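Bench notebook, Kasell cell, September

Start 9:40. Working through the pre-run rules for the mortar and pestle task, because the draft we've been using doesn't match what people do at the bench. Notes go in as I find things. Numbering follows the draft.

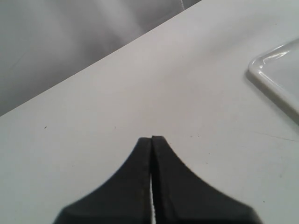
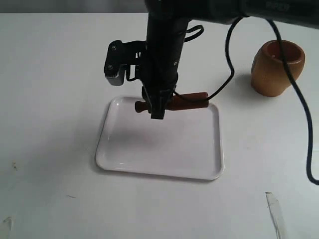
Rule 1. Fingers before anything else
Draft says "inspect gripper". Too vague. New wording: close the fingers with nothing between them, look at the tips from the wrist camera, compare heights. Today the right tip sits marginally higher than the left. Logged it, no adjustment made. We need a written limit and we don't have one. Also streaks and smudges on both fingers. Wipe with a dry cloth, no solvent until Midetti answers about the finger material.

Rule 2. Table surface
Specks and a thin scratch near the tray. Old marks get entered once on the table map, then ignored. Anything new gets entered before the run. Tape on the tabletop counts as a mark too. There is a strip at lower right in the second view with a jagged end, and it isn't on the map. Add it.

Rule 3. Cables
This one needs the most work. The long cable under the horizontal link swings low enough to cross the thick end of the pestle in the second view. Draft only says "cables secured". Proposed: no cable between camera and object at the start pose, and a slow pass through the full path at 16 per cent speed before the first logged run. Check the small loops on either side of the vertical section as well.

Rule 4. Start layout
Pestle in the tray, mortar on the table well clear of the tray. Does the pestle have to lie inside the rim? Its thick end overlaps the far rim at the moment. Zonby's sheet allows it, ours says nothing. I'd allow it but require a note.

Rule 5. Stops
E-stop test at the start of each session and again after any pose edit. Hands stay off the table while the arm is enabled, including to nudge the tray. Cieślak procedure has the same line, keep their wording.

Rule 6. Records
Log file 607 has no operator initials. Reject files like that from now on. Full gripper service at 2,000 cycles stays as is.

To do: tip height limit, cable clip order, update table map, reprint the card for the cell door.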